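October, late afternoon

VPN box is up on the Zemeck router — finally! Took me 2 tries because I'd pasted the old key.

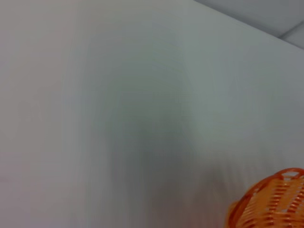
*Pale surface, darker patch right of center.*

- Ran the Sirstead tracker test through the tunnel with 385 peers, and my home address didn't show up once (phew).
- Speed dropped a bit. Traian Dumitrescu thinks it's the packet size, so I'll try smaller ones tonight.

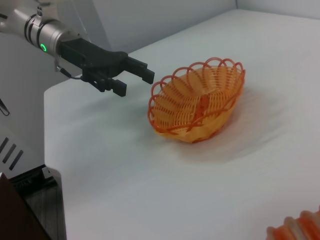
- Killed the tunnel mid-download on purpose. The client kept going in the clear for 5 seconds — bad.

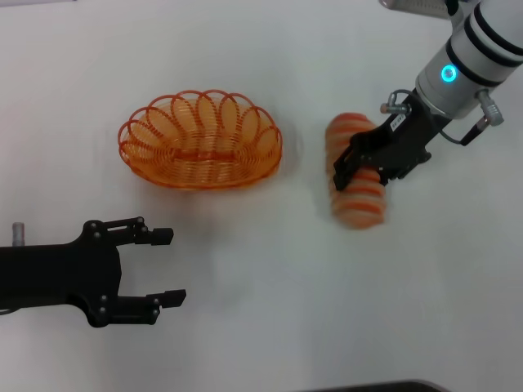

Where does the kill switch go?

On the router, in the firewall rules, so every client gets it.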